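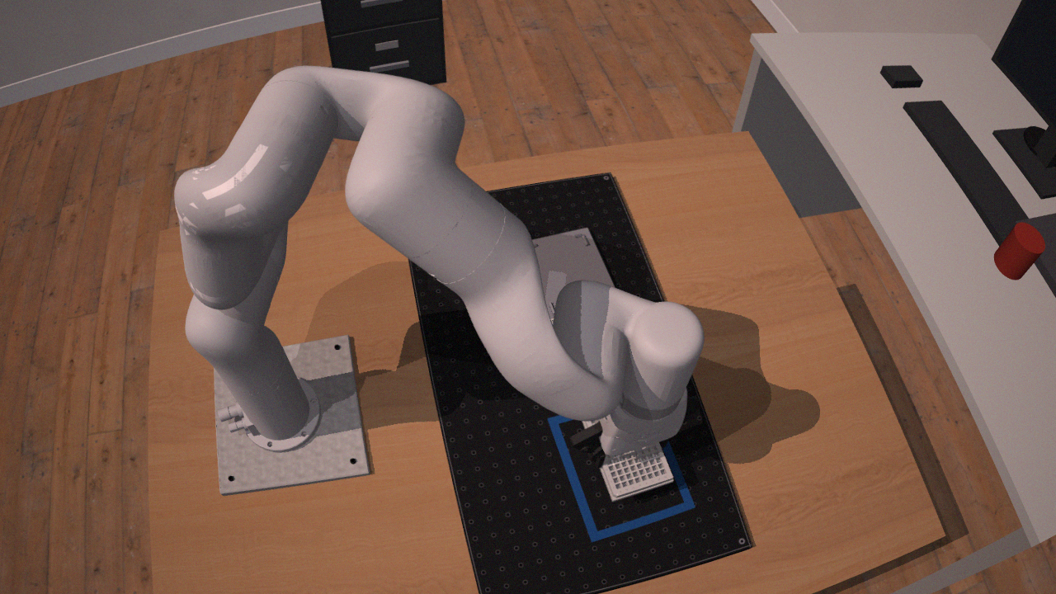
The Price on the Quote Is the Smallest Number You'll See

Every robot sale now starts with a simulation. A vendor sends over a clean rendering of a white arm over a wooden table, holding a little gridded tray above a blue square, and the buyer is meant to picture it in the corner of the lab by spring. The tray never sticks. The table never gets bumped. Then the quote arrives, and it looks like something a small company could put on this year's budget.

I have spent a good part of the past year reading these quotes, mostly for small testing labs that move trays from one spot to another all day and would like to stop paying people to do it. I'm not against the machines. I am against the spreadsheet that comes with them.

Take Hasudel, a water testing lab that was weighing two offers last May. The first came from Nseir, which sells an arm, a gripper and a controller as one package. The second came from Ferka, which leases the same sort of setup by the month and throws in what it calls planning support. Both sent simulated layouts. Both promised the system would handle 412 trays per shift. Hasudel's own people, working by hand, averaged 372.

Look at that gap for a minute. It's 40 trays. For a lab that was already clearing its daily load by late afternoon, those 40 trays were worth nothing, because there were no extra samples waiting to go in them. The payback chart in the Nseir proposal counted every one as new income.

When the lab asked where 412 came from, the answer was the simulation. The arm had been run in software, with every tray set down in the right place and facing the right way, with no stops for a jam or a missing lid. Nseir was open about this when asked. It was also on page nine, in gray type.

Then there is everything that isn't the robot. The quote covered the arm and its base plate. It didn't cover a table stiff enough to bolt it to, and Hasudel's benches shook when somebody closed the centrifuge. It didn't cover guarding, or the safety review the lab's insurer wanted before it would sign off. Gripper fingers were listed as a "consumable," a word that should make any buyer sit up, and the price was for one set. Training was included for 2 people. One of them had already given notice.

Software is where I would look hardest. Kurnivo, a scheduling program both vendors recommended, is billed per connected device per year, and the lab's plan showed it as a one-time cost. Fixing that line alone pushed the payback date out past the end of the warranty. I asked a few other labs how they had budgeted for it. Most had made the same mistake — and most had found out when the second invoice came.

Leasing didn't get around any of this. Ferka's monthly rate was fair on its face, but the planning support ran out after 151 hours, and the contract started counting at the first phone call. Moving the arm to a different bench would have meant a new layout and a fresh set of hours.

So what should a buyer do before signing? Ask for the simulation file, and ask what was assumed about tray position, stops and restarts. Have the vendor run your trays, the scuffed ones from the back of the shelf, on a real arm while you stand there with a clock. Get a price for the second year, in writing, with the software in it. Ask who comes when it quits at seven in the morning and what that visit costs. If the answer is a phone number, put a day of lost work in the budget and see how the chart looks.

And measure your own bench first. Hasudel had never timed its tray handling before the vendors showed up. When it did, it found that the slow part of the day was labeling, a job neither proposal touched. A better label printer would have cost less than the spare gripper fingers.

The lab hasn't said no. It has asked both companies for new numbers based on 372 trays, with no growth assumed. Ferka sent a revised sheet within the week. Nseir sent another rendering.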